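Buying Household Goods From Overseas Sellers: Practical Notes

Last updated: April

The price on a foreign listing is rarely the price paid at the door. Before comparing an imported item with a domestic one, convert everything to a landed cost: item price, shipping, insurance, duty, tax, the carrier's brokerage fee and the card's foreign transaction fee. Work in one currency throughout and use the rate the card issuer applies. The mid-market rate shown by search engines is usually more favorable than the one on the statement.

A worked case. A set of table linens from Bañuelos was listed at the equivalent of $80. Shipping, charges at the border and the card fee brought the total to $189. A comparable set from a local store would have cost less and could have been returned by car.
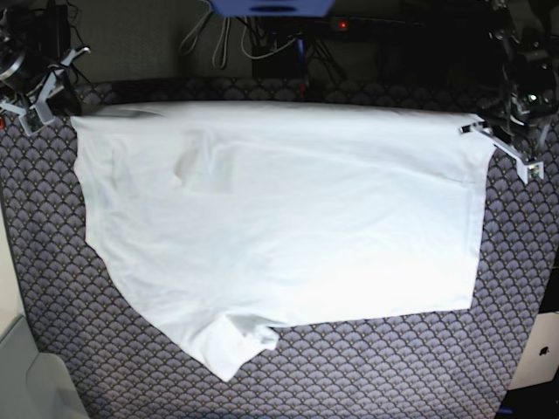

Check the country of origin on the listing separately from the country of dispatch. Duty generally follows origin, so goods made in one country and shipped from a warehouse in another may be charged at a rate the buyer did not expect. If the listing gives only the dispatch point, ask in writing and keep the answer with the invoice.

Consolidate small orders from the same seller where the carrier charges brokerage per parcel. Do not ask a seller to declare a lower value. A false declaration can lead to seizure, and it limits any insurance claim to the declared amount.

Kitchen appliances need a further check. Read the rating plate for voltage and frequency. A plug adapter changes neither. Motors and timers built for 50 Hz supply may run at the wrong speed on 60 Hz even with a transformer. 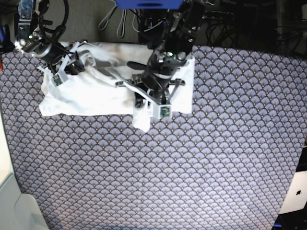 CATEGORY: RETURNS AND RECORDS

Keep the invoice, the customs receipt and the tracking page as one file per order. Xiomara Wojcik uses a sheet with 8 columns, one for each cost plus the order number, and enters the final figure only after the card statement closes.

Return freight on heavy items often exceeds their value. Settle before ordering who pays it. Trosto and Ganda both state this in their terms of sale; Grisel answers by email only.

Duty on returned goods is not always refunded automatically. File the claim with the carrier's entry number, and note the deadline.

Contact: Citlali Xolalpa, page editor | Copyright, all rights reserved | Back to top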